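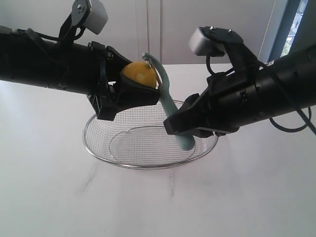 Got to the Olludgate ground just after ten, already nearly 200 in the queue for the open day. Free entry, gold coin for the juniors. Parking a shambles as usual, ended up behind the bowls club.

Dressing rooms first. Smaller than they look on telly. Renata Gajewski took our group through and was good value – she's had the club captaincy 3 seasons and didn't dodge the question about Siditz. Yes, they've asked about her. No, she's not going. Said it twice. Make of that what you will, the contract's up in April.

Then out to the training pitch. Coach Barbara Wieczorek ran a short session, mostly passing drills, then five a side. Felicja Stępień looked sharp, knee strapped but moving freely. Genowefa Duda in goal for both halfs, let in two, one of them a shocker off the post. Afolabi sat it out, tight hamstring, signed shirts for the kids instead.

No word on the new stand. Asked at the ticket office, got a shrug and a brochure.

Sausage sizzle ran out of onions before noon. Coffee ok.

Had a quick chat with Jennylyn Sison at the fence, she drives in from Skidau for every home game and reckons the midfield is better than last year's. I'm not so sure. Too slow getting back, you could see it even in the five a side, and the good sides will go straight thru them.

Season tickets on sale at the gate till 2, didn't buy – will wait and see who's still here by the first game.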